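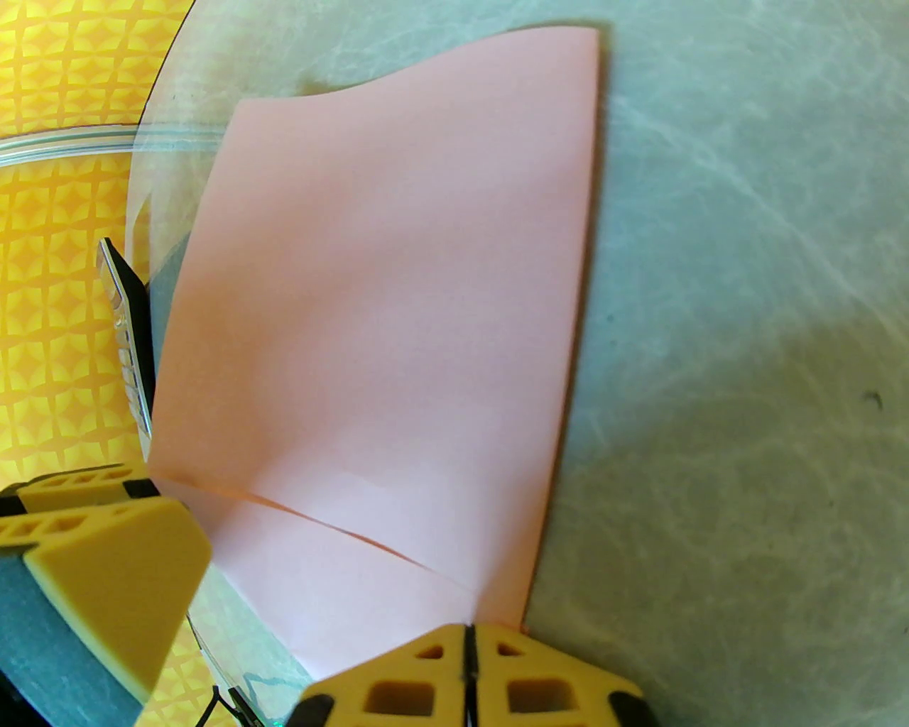

果胶软糖裹了砂糖,为什么放一夜会出水?
多半是糖体含水偏高,或者表面没晾干就裹了糖。砂糖先把表面的水吸出来,自己化成一层糖浆,再遇上潮湿的空气,就一直化下去。酸放得太早、太多也会出水,那种水是从糖体里面挤出来的,切口上看得最清楚。

2018-05-22 工作间笔记

杏子软糖,重做。上一批的结局大家都知道了,盒子底下一汪糖浆,糖块坐在里面,像泡温泉。送去试吃的那盒反馈是“很多汁”,我决定当成表扬收下。

先把上一批能记得的写一写,免得下次又从头怀疑人生。

果茸是 Pellegrini 的杏子,冷冻的,标签上写着含少量糖。这个“少量”我一直没往配方里算,理由是少量。熬的时候用的是宽口矮锅,搅拌没停过,这点我敢担保,因为第二天胳膊抬不起来。温度计是 Grilleck 的探针式,用了很久,探头的线有一段被炉火燎过,我拿胶带缠了缠,一直当它是好的。葡萄糖浆是 Brumen 的,果胶是 Trarneo 的慢凝型高酯果胶。酸是柠檬酸,等量的水化开。

出事的那天下雨。我本来打算把全部责任推给雨。

早上先验温度计。沸水里插进去,读数比该有的高出一截,而且每次拔出来再插,高的那一截还不一样。也就是说,以前我以为熬到位了,锅里离到位还差一口气。雨可以出狱了。

顺便翻了翻三月那几页,那时候的软糖切出来也偏软,我在旁边写的是“口感柔和,可考虑作为卖点”。现在看这行字很想把它涂掉,又觉得应该留着,给自己长点记性。

换了备用的温度计,还是 Grilleck 的,同一个型号,线是完好的。沸水里验过,冰水里也验过,两头都对得上。旧的那支贴了标签,写“只许测洗澡水”。

今天的做法

一、称料。葡萄糖浆 255 克,直接称在砂糖堆里挖出来的坑里,这样倒的时候是一团滚进锅,不会有一半留在碗壁上。以前我称在玻璃碗里,刮来刮去,刮刀上的那层从来没进过锅。配方里写的是一个数,锅里是另一个数,然后我还认真地讨论为什么结果不稳定。

二、果胶和砂糖干混。从总糖里拨出一小份来混,果胶的量按三月的配方没动。一定要混匀,用打蛋器在碗里转到看不出分界为止。上回有同事图省事把果胶直接撒进热果茸,结果是一锅鱼眼睛,用均质棒打了很久,打完还是鱼眼睛,只是小一点的鱼。

三、果茸加热到温手,边搅边把果胶糖雨一样撒进去。中文教程都爱写“雨一样”,我撒出来的是冰雹,不过今天没结块,算数。撒完煮开,让它滚一会儿,果胶要彻底化开才有用。

四、剩下的砂糖分几次加,每次等它重新滚起来再加下一次。一口气全倒进去,锅温掉得厉害,果胶容易在半路上提前凝,后面怎么煮都带着疙瘩。分次加很烦人,站在锅边的感觉像在喂一个挑食的孩子。

五、葡萄糖浆最后进。进去以后泡沫会矮下去,颜色也亮一点。之后就是熬,一直熬到目标温度。这一段最慢也最没有写头,糖浆会往外崩,手套请戴长的,短的那副只能保护你的尊严。

六、离火,下酸液,快速搅匀,马上入模。酸一下去凝胶就开始了,慢凝型也不会等你接完电话。酸液今天改用小杯提前放在锅旁边,以前放在冰箱顶上,每次都要走过去拿,路上还会有人跟我说话。

入模的时候表面有几个气泡,用牙签挑掉了。框子底下垫了硅胶垫,四角压住。去年用过油纸,皱褶全印在糖底上,切完像一排老人的额头。

Pellegrini 果茸里自带的那点糖,这次老老实实从砂糖里扣掉了。扣完才发现,上一批多出来的糖刚好够我解释一部分甜过头的问题,剩下的部分解释不了,因为那天试吃的人当中有一位什么都嫌甜,包括白萝卜。

关于白利度

折光仪找出来了,在放裱花嘴的抽屉里,和一把开瓶器在一起。校零以后测出锅前的糖液,滴一小滴,合上盖板等它凉一凉再读。热着读出来的数字会飘,三月那几页上的读数多半就是热着读的,我给它们统一打了问号。

以后温度和折光两样都看。温度计撒谎的时候,折光仪至少能咳嗽一声。两个都撒谎,那就怪天。

读数另记在配方卡背面,这里不抄了,免得两处写得不一样,又得开会。

晾

室温 26 度,除湿机开着。工作间靠窗那头比里面潮,所以架子挪到了里墙,离水槽远。挪架子的时候发现后面有一袋失踪已久的可可脂,已经硬得可以拿去垫桌脚,保质期也过了,扔掉,致哀。

脱框后先不切,整块翻面,两面都晾。以前的习惯是凝住就切,切完立刻在糖里打滚,图个好看。好看维持到下班。

晾到什么程度算够,我写过很多种说法:“不粘手”“微粘手”“粘手但能忍”。今天统一一下:手背轻轻贴上去,拿开时不带起糖体,表面没有亮光,算够。指腹不行,我们的指腹全是烫出来的茧,贴什么都觉得干。

切之前刀上抹一点点中性油,擦到看不出来。每切一刀擦一次。线切机的线断了一根,新线在路上,供货商说很快,他们上次说很快是春节前。

裹糖

砂糖分了两种来试,一种是平常用的细砂,一种粗一点。细砂裹上去漂亮,像霜,可是细粒化得快。粗的看着有点像路边撒盐,咬起来倒是有声音,我个人偏心粗的。

还有一种办法是糖里掺酸粉,入口先酸一下,小孩子喜欢。今天没掺。酸粉比砂糖还会吸潮,在温度计这件事弄清楚以前,我不想再给自己添一个嫌疑人。

对照组是这样排的:同一锅糖体,一半晾够再裹,一半按老办法凝住就裹;各自再分粗细。裹完摆在网架上敞着,另外各留几块密封。标签写在胶带上,贴在架子边。请不要挪,请不要吃。上次的对照组是被吃掉的,吃的人还说“味道差不多”,这句话是那次实验的全部数据。

锅次总共 2 锅。第一锅按上面的流程走完,没出岔子。第二锅本来打算只改酸量,其他不动,结果称酸的时候天平自动关机,重新开机后我忘了去皮,于是杯子的一部分重量也被算成了柠檬酸。按剩下的酸来推,这一锅酸少了。它在框里磨蹭了很久才肯凝,脱框的时候中间塌下去一块,软趴趴的,拿来拌酸奶应该不错。作为“酸不足会怎样”的示范,它很尽责。

第二锅得出的成品不进对照组,单独装盒,盒盖上画了个叉。

成本顺手算了一下

Trarneo 的果胶涨价了,每公斤比上一张单子贵 57 块。摊到每块糖上看不出什么,可是看到单子的时候还是会想坐下。换便宜的牌子也不是不行,换了就得重新摸它的凝固脾气,摸脾气的这几锅果茸又是钱。先不换。

倒是 Brumen 的葡萄糖浆可以买大桶的。小桶用到最后总有一层刮不出来,我刮过,很认真地刮过,拿热水泡过桶,还把桶倒扣在锅上过了一夜。早上来看,它往下走了一个指节。大桶的问题是搬不动,这个要问问愿意搬的人。

几条零碎

有人问能不能用吉利丁代替果胶。能做出糖来,做出来的是另一种糖:弹,咬不断,天热会塌,素食的客人也不能吃。杏子软糖要的是一咬就断,断面干净,那还得是高酯果胶。低酯果胶靠钙来凝,拿它直接顶上去,别的都不改,多半凝不成样子。

有人问能不能少放糖。高酯果胶要够高的糖和够酸的环境才肯凝,糖砍掉一大截,得到的是一盘很诚实的杏子酱。嫌甜请切小一点。

葡萄糖浆别全换成砂糖。蔗糖太多,放几天糖体里会起沙,嚼着像在海边吃饭。反过来葡萄糖浆放太多,糖体发韧,粘牙,补牙的人要来找我们。

酸煮久了,一部分蔗糖会转化,转化出来的糖更爱吸潮。所以酸放最后这一条,和凝固有关,和出水也有关。三月有一锅我在中途就把酸加了进去,理由写的是“顺手”。

锅泡热水,别用铲子刮。那口矮锅底上的划痕已经够画地图了。

明天要做的事

看架子上的四组,先看底面再看表面,出水总是从底下先开始。
密封的那几块不要提前打开,忍住。
旧温度计问一下能不能修,估计不能。
配方卡重抄一份,把“少量”两个字换成数字。
天平的自动关机功能,说明书里找找怎么关掉。
第二锅的那盒,谁带酸奶来谁拿走。

收工前又去贴了一下手背。晾够才裹的那组目前是干的,凝住就裹的那组边角上有一点发亮,细砂比粗砂亮得明显。现在才几个小时,先不高兴。除湿机的水箱倒过了,夜里让它继续开着,关灯的人别顺手把它也关了。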